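Imogen Oakley
@ioakley_grip

Thread on the gripper calibration fault we chased through January. Posting it in case anyone else runs hand-held grippers with marker cubes and sees their jaw width drift over a session.

1/ Symptom. Policies trained on the new batch closed too early on anything tall and smooth. Arm approaches, jaws shut a few mm before contact, object gets shoved and goes over. Boxes were fine. Short cups were mostly fine.

2/ First suspect was the policy. Retrained on the old batch only, same config, same seed. Problem gone. So it was the data.

3/ The bad batch was 900 episodes out of the Vikavville room. The old one was 2,000 from Cordeiro. Same task list, same firmware, same export script.

4/ Second suspect was lighting on the markers. Tarcísio Camargo went through detection confidence per frame for 200 episodes. No difference between rooms worth reporting. That cost us most of a week.

5/ What we should have plotted on the first afternoon: reported jaw width at full close, against time since power-on. It should be flat. In the bad batch it climbs for a while and then sits at an offset. Left unit barely moves. Right unit is the one.

6/ The task it hurt most was upright grasp and place. One hand holds the object, the other stays clear, both cubes in view of the head camera.
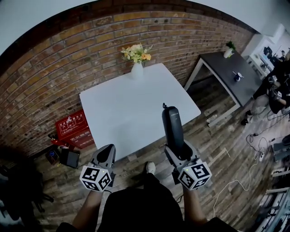

Upright grasp, tall black cylinder in the right gripper. Vikavville.

7/ With an object that shape the jaw never reaches full close, so the error doesn't show up in the episode itself. Everything looks normal on replay. You only see it when you compare the stored width with the known diameter of the object, and we were not storing diameters.

8/ Cause: the encoder magnet in the right unit was seated on adhesive and had started to creep on its shaft. Every hard close turned it slightly. The zero is taken once at power-on, so each session began correct and got worse from there.

9/ The magnets on that build came from Drirnier. The part is within spec. We used the wrong adhesive on it and skipped the cure time on one unit. Our assembly note said "allow to set" with no number. That line has been rewritten.

10/ Why the self-check passed: it runs straight after zeroing. It was checking the zero against itself. I wrote that check.

11/ Safety side, which I would put above the data problem. One of these policies ran on a real arm before we found the fault. It hit a filled bottle with closed jaws at normal approach speed and put it off the table. The operator was outside the marked area and was not hurt. The arm did not stop, as the contact force stayed under the limit.

12/ Changes so far:
Full close and re-check every ten episodes, logged.
Session rejected if the zero moves more than 0.5 mm.
Force limit on approach is now separate from the limit during grasp, and lower.
No new policy runs with liquid in the workspace.

13/ On the data. We tried correcting the 900 with a fitted drift curve in Clekska. It works for sessions with plenty of empty closes and badly for the rest. We kept the ones we could verify and dropped the others. A further 1,000 are scheduled with the rebuilt right unit.

14/ Open question: does anyone zero continuously from the markers on the fingers and ignore the encoder? Tarcísio thinks occlusion kills it on anything wider than the jaw tips. I'm less sure. Would like to see numbers from either side.

15/ Adding this as I've had two messages asking: the left unit has the same magnet, with the adhesive properly cured. Pulled it apart anyway. No movement we could measure.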